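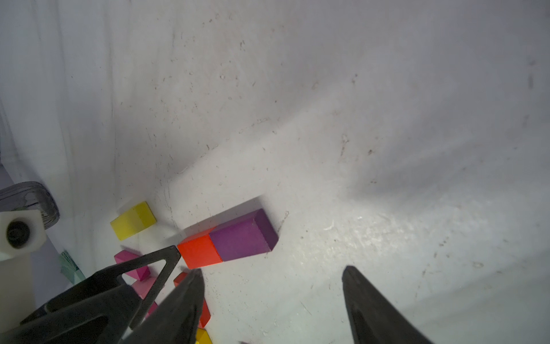 Coloured blocks in a white tray, with orange and purple end to end and yellow by itself.

Print this article
E-mail this article

Stenville toy library adds 4000 blocks to its shelves

Families in Stenville can now borrow wooden building blocks by the trayful, after the town's toy library took in a huge collection from the old Clusero nursery.

The nursery closed its doors in July and offered its whole play store to the library, which runs from two rooms above the Lam Street baths. There were 4000 blocks in all, in nearly every colour going – yellow, red, purple, a bright orange and more than one kind of pink.

It is a lovely haul! Plain painted blocks are among the most asked-for things at the library, and until now there was a waiting list for the only set it had. Children under five use them for towers and garages, and older brothers and sisters tend to get down on the floor and join in as soon as somebody starts a bridge.

Half of the collection, 2000 blocks, is ready to go out on loan. The rest will stay at the library for the drop-in play mornings, where they can be tipped out on the big mat and sorted back into trays at the end. Sorting has already become a favourite game. Some children go strictly by colour, others line the blocks up end to end to see how far across the room they can get.

Loans last four weeks and are free to anyone with a Stenville library card. Blocks go out in mixed colours, and parents are asked to wipe them with a damp cloth before bringing them back. Please don't soak them, as the paint will lift. A missing block or two is nothing to worry about – just mention it at the desk so the set can be topped up.

The play mornings start at 10 am and finish at noon, with squash and biscuits at half past eleven. There is a lift from the baths entrance, and pushchairs can be left on the landing.

The library is also joining in with Starkenero, the children's building weekend at the town hall, and will bring along enough blocks for a model of the High Street, complete with the clock tower. Anyone who fancies building a shop or a house for it can turn up on the day. Grown-ups are very welcome to have a go too.

Print | E-mail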